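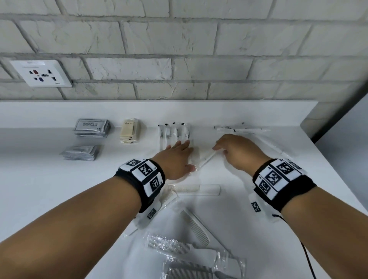

a ver, hilo rápido sobre el pan de masa madre pq me habéis preguntado mil veces y no doy abasto

1/ la harina. dejé la del súper en mayo y compro la de Cusach, saco grande. fuerza media. la integral solo para refrescar, para el pan entero me sale un ladrillo

2/ masa madre: se llama Biko (sí, tiene nombre). 6 años ya. refresco por la noche, a las 9 de la mañana está arriba. si no sube, otro refresco y paciencia, no la tiréis!!

3/ agua. aquí es durísima, la dejo reposar en jarra y listo. Sarahí Huerta dice que eso es supertición, puede ser

4/ sal al final. siempre. una vez se me olvidó y aquello sabía a cartón mojado

5/ el reposo en nevera: toda la noche, hasta que os acordéis. yo una vez dos días, ácido pero bueno con mantequilla

6/ horno: a tope con la olla dentro. luego bajo a 200 y destapo. el mío calienta más por la izquierda, le doy la vuelta a mitad

7/ NO lo cortéis caliente. yo lo corto caliente. no hagáis lo que yo

8/ la receta de injera que me pasó Wubit Gebremichael va en otro hilo, que esa fermenta distinto y necesito teff, que no encuentro por ningun lado

9/ si alguien sabe de teff en el barrio que me escriba porfa. en Urkiseck ya no traen

me voy que tengo masa fuera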